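Jeltance Kitchen Sim Pack – review after two months

Posted 2025-11-08

We bought a team licence for the Jeltance pack before spending anything on arms. The plan at our site in Hollville is to automate part of the produce handling, and the quote from Jikbridge for real hardware was large enough that I wanted to know what we were asking for first. I'd budget the same way again, with some changes.

What you get is a set of 60 kitchen layouts, a library of food items and fittings, and a gripper model you can swap for your own. Installation took most of a morning. The manual skips a step on licence keys, so keep the order email open while you do it. Support replied the next day and were polite about it.

The layouts vary more than I expected. Colours, wall finishes and fittings change from one to the next, and that helps if you want to know whether a controller copes with a kitchen it hasn't met. Of the 60, we got 54 to load without trouble. The other six needed a texture file that has since been added in the October update.

Running costs are easy to miss. The licence covers 12 seats, but you will need a decent graphics card for each machine that renders. We had two already and bought no more. If you are starting from nothing, put the cards in the budget before the licence.

The view from the gripper is the part I used most. It is close to what a wrist camera would give you, steep angles included, and it made us rethink the finger width we had written into the hardware order.

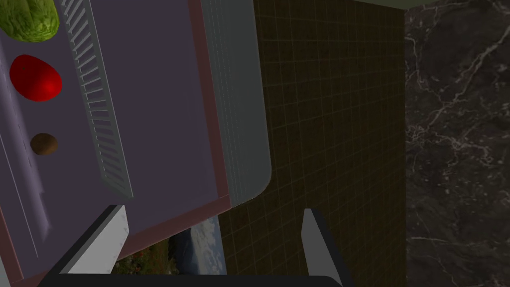
Wrist view with the fingers open; lettuce, tomato and kiwi on the purple panel.

Food surfaces are good, shiny tomato included. Contact is weaker. Soft items behave as if they were solid, so don't use the pack to set grip force. For that we paid for a short trial on a bench at Cârstea, and I would keep money back for something similar.

Good for planning reach, finger size and camera position. Poor for anything to do with squashing or bruising. Four stars, and we have renewed for another year.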